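4.2 Reading "threshing floor" in Ruth 3

Commentators have never been short of opinions on what happened at the threshing floor. Of the 893 notes in the Norkthorpe collection, most settle the matter in the margin, and 7 settle it twice, in opposite directions. Benkirane takes the verb "uncover" as plainly legal. Shawky takes it as plainly nothing of the kind.
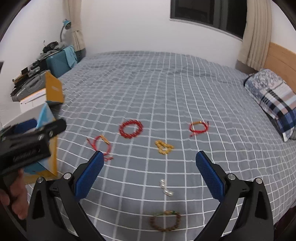 Figure 3. Beaded and corded bracelets.

Our own concern is the smaller word, the "wing" or "corner" of Boaz's garment, which Ruth turns back on him from his own blessing a chapter earlier. Translators who print "cloak" in one place and "wings" in the other have tidied away her best line. Colour words suffer likewise: the cord in Rahab's window is scarlet thread in one version and crimson in the next, though a reader who looks at the loose string bracelet in Figure 3 will say "red" and get on with the day. The Shehata glossary gives "wing" throughout, and we follow it.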